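프리사우(Prisau) 아동용 멜빵 2종 사용 후기

작성일: 2021년 1월 5일

아이 둘의 멜빵을 프리사우 제품으로 바꾼 지 두 달이 조금 넘었습니다. 10월에 사촌 결혼식이 있어서 급하게 샀는데, 그 뒤로 유치원 등원할 때도 자주 입혀서 쓸 만큼 써 본 것 같습니다. 큰애는 아홉 살, 작은애는 다섯 살이고 둘 다 마른 편입니다. 바지는 허리를 맞추면 길이가 짧고 길이를 맞추면 허리가 헐렁해서 멜빵을 늘 찾게 됩니다. 벨트는 작은애가 화장실에서 혼자 못 풀어서 포기했습니다.

구입한 제품은 Y자형 집게 멜빵과 X자형 단추 멜빵입니다. 둘 다 직접 결제했고 협찬이나 체험단은 아닙니다. 비교할 제품으로는 전에 쓰던 파루크(Farouk) 집게 멜빵이 집에 있어서 같이 적습니다.

포장과 첫인상

종이 상자에 얇은 종이로 한 번 싸여 왔습니다. 선물용으로 줘도 될 정도입니다. Y자형은 남색, X자형은 진회색으로 골랐습니다. 화면에서 본 색보다 남색이 조금 어둡습니다. 검정 바지에 걸치면 거의 티가 나지 않아서 색 대비를 원하는 분은 다른 색을 고르시는 편이 낫습니다. 진회색은 화면과 같았습니다.

밴드 냄새는 첫날에 고무 냄새가 약하게 났고, 베란다에 하루 걸어 두니 빠졌습니다.

밴드

폭이 파루크보다 조금 좁습니다. 아이 어깨에는 좁은 쪽이 잘 맞았습니다. 파루크는 작은애가 입으면 한쪽이 자꾸 어깨 밖으로 흘러내렸는데 프리사우 Y자형은 그런 일이 드뭅니다. 뛰어놀면 한두 번 내려가기는 합니다. X자형은 등에서 교차되는 부분이 박음질로 고정되어 있어서 거의 흘러내리지 않습니다.

신축성은 적당합니다. 아이가 쪼그려 앉아도 바지가 당겨 올라가지 않고, 일어서면 제자리로 돌아옵니다. 두 달 지난 지금 Y자형 밴드를 새것일 때와 비교하면 약간 늘어난 느낌이 있는데 조절 고리를 한 칸 올려서 해결했습니다.

집게

집게는 금속이고 안쪽에 플라스틱 이가 덧대어져 있습니다. 면바지, 얇은 모직 바지 모두 잘 물렸습니다. 코듀로이는 골 방향 때문인지 가끔 빠집니다. 집게 자국은 모직 바지에 살짝 남는데 스팀을 한 번 쏘이면 없어집니다. 파루크 집게는 이가 금속이라 물리는 힘은 더 좋지만 면바지에 구멍이 난 적이 있습니다. 그래서 저는 프리사우 쪽이 낫다고 봅니다.

단점은 뻑뻑함입니다. 다섯 살 아이 손으로는 열지 못합니다. 큰애도 처음 일주일은 저에게 열어 달라고 했습니다. 유치원에 입혀 보낼 때는 선생님께 미리 말씀드렸습니다.

단추형

바지 안쪽에 단추를 달아야 쓸 수 있습니다. 여분 단추가 상자에 들어 있지만 바느질은 직접 해야 합니다. 저는 예복 바지 한 벌에만 달았습니다. 한 번 달아 두면 보기에는 집게보다 훨씬 깔끔합니다. 고리 부분은 합성 가죽이고, 구부러지는 자리에 잔주름이 생기기 시작했습니다. 갈라지지는 않았습니다.

바지를 여러 벌 돌려 입히는 집이라면 단추형은 번거롭습니다. 행사용으로 한 벌 정해 두고 쓰는 용도로 맞습니다.

길이 조절

설명서에는 키 기준으로 나와 있는데 그대로 따르면 저희 집 아이들에게는 조금 길었습니다. 고리를 올리면 되므로 큰 문제는 아닙니다. 작은애는 고리가 가슴 위쪽까지 올라와서 재킷을 벗으면 눈에 띕니다. 더 어린 아이라면 한 단계 작은 사이즈를 권합니다. 큰애는 고리가 가슴 아래에 오고 앞으로도 늘릴 여유가 꽤 남아 있습니다.

세탁

손세탁 표시가 되어 있습니다. Y자형은 미지근한 물에 중성세제로 두 번 빨았고 물 빠짐은 없었습니다. 한 번은 실수로 세탁망 없이 세탁기에 넣었는데, 밴드는 괜찮았지만 집게 한 개의 도금에 흠집이 났습니다. X자형은 합성 가죽 때문에 물에 담그지 않고 젖은 수건으로만 닦습니다.

구입처와 배송

네늘리(Nenley)라는 온라인 매장에서 샀습니다. 같은 제품이 다른 곳에도 있지만 남색 재고가 있는 곳이 여기뿐이었습니다. 쿠폰으로 2000원을 할인받았고 배송은 이틀 걸렸습니다. 교환은 해 보지 않아서 모르겠습니다. 상품 페이지의 사이즈표가 작은 글씨 그림으로 되어 있어 휴대전화로는 읽기 어렵습니다. 컴퓨터로 보시는 것이 좋습니다.

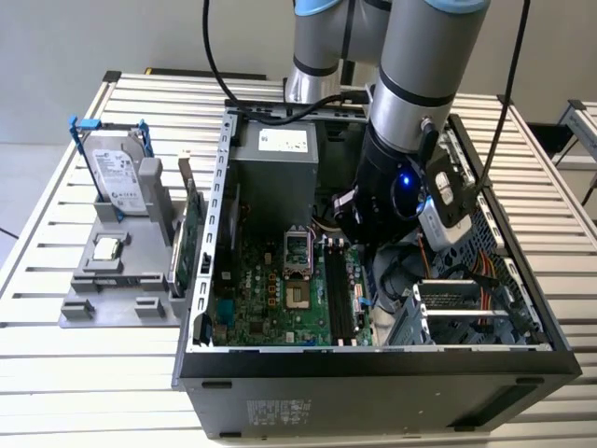
덮개를 연 데스크톱 본체와 작업 중인 로봇 팔

다른 제품과의 비교

단스(Darnance)에서 나오는 아동용 멜빵도 후보에 있었습니다. 매장에서 만져만 봤고 입혀 보지는 못했습니다. 밴드가 두껍고 무늬가 다양한데 집게가 커서 작은애 바지에는 과해 보였습니다. 무늬 있는 것을 찾는다면 그쪽이 선택지가 많습니다.

파루크는 물리는 힘과 튼튼함이 장점입니다. 청바지처럼 두꺼운 옷에 쓴다면 아직도 파루크를 꺼냅니다. 얇은 바지와 예복에는 프리사우를 씁니다.

정리

Y자형 집게 멜빵: 별 다섯 개 중 네 개. 어깨에서 덜 흘러내리고 옷감이 덜 상합니다. 집게가 뻑뻑한 점 때문에 하나 뺐습니다.

X자형 단추 멜빵: 별 다섯 개 중 세 개. 모양은 좋지만 단추를 달아야 하고 고리의 주름이 신경 쓰입니다.

Y자형은 작은애 것으로 연한 색을 하나 더 살 생각입니다. X자형은 지금 것으로 충분합니다. 반년쯤 더 쓰고 밴드가 얼마나 늘어났는지 이 글 아래에 덧붙이겠습니다.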